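3.2 床面表示と立入区分

床面の表示は、作業者が視線を下げただけで区分を判断できることを要件とした。Urnia実験室では、ハンド付き移動機の動作域の外周に黄色のテープを直線で貼り、外側を歩行域とする。テープの幅や色の意味は施設ごとに異なることが多く、既存の安全規格も床の表示色を細部までは定めていない。本稿の手順書（以下、Tosik手順書）では、黄色を「停止確認なしに越えてはならない線」の一義に限定し、通路や保管場所の表示には用いないこととした。

手順書の運用期間中に記録された作業は323件であり、そのうち22件で、作業者の足または工具が線を越えた状態でハンドが通電していた。22件に負傷は含まれない。Malabanan棟での記録を見ると、逸脱の多くは点検や位置合わせなど、人がハンドの近くに立つ必要のある作業で生じていた。

図3に、カーペット床での作業中に手首側のカメラで記録した画像を示す。指は緩く曲がって半ば閉じた状態にあり、黄色のテープと人の靴が同じ視野に入っている。手首カメラは把持対象の確認を目的に取り付けられることが多いが、線と足の位置関係を事後に確認する記録としても利用できる。ただし視野は狭く、単独の画像から作業域全体の状況を判断することはできない。
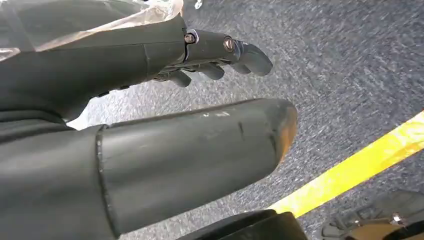
図3　手首カメラによる作業記録。親指先端に表面の摩耗、中ほどに擦り傷が認められる。右下に黄色の床面テープと靴。

3.3 ハンド表面の点検

指先の摩耗は把持力の再現性に影響しうるため、点検項目に含めた。図3の親指では、先端の暗色の表面が失われ、明るい茶系の色が現れている。Tosik手順書では、このような変色を認めた場合、直ちに交換とはせず、次の順で扱う。

(1) 通電を切り、停止を二名で確認する。
(2) 摩耗部を同じ角度から撮影し、前回の画像と並べて保存する。
(3) 関節部のねじの緩みを手で確認する。
(4) 試験片の把持を300回行い、滑りの回数を記録する。
(5) 滑りが基準値を超えた場合に限り、指先部を交換する。

点検の所要時間は一台あたり約123分であった。その大半は(4)の把持試験が占める。Ellerでの試行では(4)を省いた簡易点検も検討したが、外観のみによる判定は点検者間の差が大きく、採用を見送った。外観の評価尺度については、Jhun Riveraが作成した見本帳を用いて再検討を進めており、10月に改訂版を配布する予定である。

手首の周囲に保護用のシートなどを掛ける場合の扱いは、現行の手順書には規定がない。関節への巻き込みとカメラ視野の遮りの双方について、次版で項目を設ける。

シェア 22　コメント 0

当サイトでは利便性向上のためCookieを使用しています。閲覧を続ける場合は、Cookieの使用に同意したものとみなします。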